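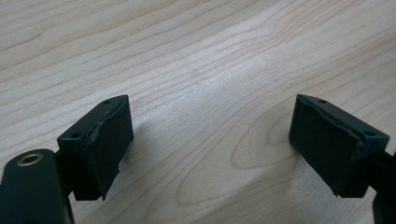 4.2 What the demonstrations do and do not contain

Much of the recent writing on hand-held collection treats the number of episodes as the main thing to report. We are not convinced. The Closden set holds 200 episodes of a single task, picking a folded cloth off a table and laying it in a tray, and we spent more time arguing over what counted as an episode than we spent recording them. This section sets out the choices we made and where we think they weaken the results in Section 5.

Each episode begins with the jaws open above the table and ends when the operator squeezes the trigger twice. Operators were told to start from a different spot every time. They mostly did not. When we plotted the opening positions, the bulk of them fell in a band along the near side of the table, where a standing adult's arm is comfortable. A policy trained on these episodes has seen very little of the far side, and its poor showing there (Table 3) should surprise no one who has looked at the plot. We report the average over the whole table anyway, because that is what earlier papers report, but we would ask readers to give it little weight.

Pad wear is a second problem. Figure 4 shows the tool open over bare wood. The two dark pads face each other across the gap, and the lip of the left one is ragged along its lower right. We kept no record of the state of the pads during collection. A worn edge may catch cloth that a clean one would slide past, and if so, the grasps in our later episodes could be easier than those in the earlier ones for a reason that has nothing to do with operator skill. The Bringate group has said that pad condition does not matter for soft objects. Their evidence is a comparison of 20 grasps, all by one operator, and we do not think it settles the question.

Figure 4. Hand-held gripper with the jaws apart over the collection table, nothing between the pads. View from the camera on the tool.

The table itself deserves a word. All of the Closden episodes were recorded on pale wood with a strong grain, under the ordinary room lights. The lights leave a bright band across the surface, and the fingers throw soft shadows. It is tempting to call this a plain background. It is plain to a person. A vision encoder may well use the grain lines as a fixed map of the table, in which case the policy has learned where things are on one piece of furniture. To check this we laid a gray sheet over the wood and ran 100 trials with the same cloth and tray. Success fell by more than we had expected, and we give the figures in full in Section 5.3. We did not retrain on the gray sheet, so we cannot say how much of the loss would come back.

We also tried the common remedy of adding varied data from elsewhere. Six tables from the Ham kitchen recordings were mixed in at equal weight. The gain on the gray sheet was small and within the spread between training seeds. Others have found larger gains with this kind of mixing — usually with many more scenes, and usually scored by the same people who chose the scenes. We have no such excuse for our own scoring, which was done by one of the authors from video, without hiding which policy was running. It should have been hidden.

Finally, there is the matter of discarded episodes. Operators could throw away a recording by pressing the side button, and the Dosotlow logging software we used in October did not save a count of how often they did. The 200 episodes are therefore the ones somebody liked. Fumbled grasps and second attempts are nearly absent, and at test time the policy has no idea what to do after a miss: it closes on air, lifts, and carries nothing to the tray. Later versions of our protocol keep every recording and mark the bad ones. We have not yet shown that this helps.

Reader comments (3)

gridlock_pete
Good to see the gray sheet test reported at all. Why not retrain on it, though? It seems like a day's work and it would answer the main question.

m.t.
I disagree on the pads. We swap ours on a fixed schedule and the numbers barely move. Then again, we only do rigid parts, so maybe that says nothing about cloth.

lowtorque
Is the raw plot of start positions available anywhere? The text leans on it pretty hard and I can't find it in the appendix.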